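4.2 Storage and the decision to stay

Respondents at Stadgate and Forsyth were asked what they carried on the day of their visit and where they left it. Of the 122 people who returned the form, most had brought a coat, a bag or an umbrella. Those who put their things away stayed longer in the reading rooms – a difference that held in wet and dry weeks alike. Lockers near the entrance were favoured over those upstairs, and lower doors were often left until last.

Cost mattered less than we had expected. Forsyth dropped its locker fee in May, and use rose only slightly over the following 3 weeks. Several people wrote that they did not know the lockers were open to visitors without a library card. Labelling is a cheap thing to fix, and we return to it in section 5.

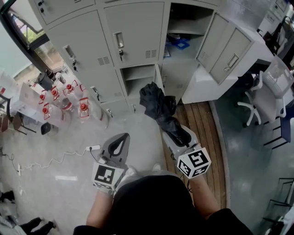
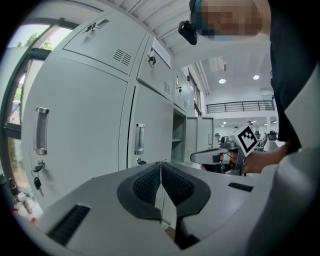
Figure 9. Grey metal lockers.

Struan Urquhart, commenting on an earlier draft, felt that we had put too much weight on signs, and that people who plan a long visit will look for a locker whatever the wall says. The form did not ask about planned length of stay, so his reading can't be ruled out with the answers we have.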